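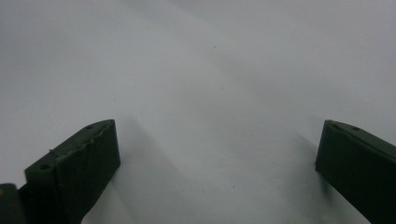 **Figure 3.** Wrist view, gripper open over a plain pale surface.

### 4.2 Wiping down, and why it was the chore that beat us

I went into this part of the study thinking wiping would be our easy one. Folding tea towels had already humbled us (Section 4.1), and I badly wanted a chore where the arm didn't have to pick up anything floppy. So Linnea Söderlund and I wrote down what we'd ask of a teenager doing the kitchen bench: look for anything on it, get it off, and leave the rest alone. Then we tried to say the same thing to a machine, and that middle bit, looking for anything on it, swallowed most of our summer. Have a look at Figure 3 and you'll find two dark specks on the pale surface, one near the top and one lower down, a bit right of centre. I missed the upper one the first time I went through the images, and I was being paid to look! Our detector has to decide whether a mark that small is a crumb, a stain, a chip in the surface or just noise in the picture, and it has to decide from a view where the fingers take up both lower corners.

We ran the wiping chore at two sites. Avach is a shared student kitchen with a long bench and terrible habits, and Molton is a small joinery shop where the staff let us have the end of an assembly table once they'd knocked off. I'd expected the shop to be harder (sawdust gets into everything, including my lunch) but the arm did better there by a fair margin. Sawdust comes in drifts. You can sweep a whole area without caring much where each bit is, and the people at Molton were perfectly happy with a table that was mostly clear. At Avach, the students wanted the bench clean enough to roll out dough on, and a single stuck-on speck meant they'd go over it again by hand.

Each run was scored by a person who hadn't watched it. Dede Nartey set up the scoring sheet, and I'm still grateful, as my first version had 15 questions on it and everybody hated it. Hers had 4: Is the surface clear? Is anything there that wasn't there before? Did something get moved that should have stayed put? Would you do it again yourself? We collected 1189 scored runs across both sites, and the last question turned out to be the one I cared about most. Plenty of runs passed the first three and still got a "yes, I'd do it again" from someone who simply didn't trust the result.

I don't think that's unreasonable. When I wipe a bench I feel the grit under the cloth, and I go back over a spot without thinking about it. Our arm was working almost entirely from what it saw. Where the bench was pale and the light fell unevenly, the planner sometimes treated the soft edge of a shadow as a smear and scrubbed away at it quite happily, moving the arm, which moved the shadow, which gave it a fresh smear to chase. We called this "polishing the ghost" in our notes. Amoah, the planner we used for the first half of the study, was very prone to it. Protach, which we swapped in from April, compares two views before it commits to a wipe, and it fell for shadows much less often. It's also slower, and on a bad day it would stop and think for 10 seconds over a perfectly ordinary crumb.

Picking the bits up one at a time was no better. We tried it for a while on the theory that a person would pinch up a stray pea or a dropped screw before reaching for the cloth. With screws it worked nicely. Anything flatter or smaller than that and the fingers would close neatly on nothing, lift, and carry nothing across to the bin. I've got a soft spot for those runs, but I can't call them housework.

So can a machine do the wiping yet? For a shop table at the end of the day, I'd say yes, if you're relaxed about the corners and you don't mind leaving it to get on with things by itself. For a kitchen bench I'd say not yet, and the cloth-handling isn't what I'd spend money on next. I'd put it into touch sensing at the fingertips, and into a better way for the arm to tell us which spots it wasn't sure of, so that whoever comes in after it can check those and leave the rest. We come back to that second idea in Section 5, where we tried a very crude version of it with sticky notes.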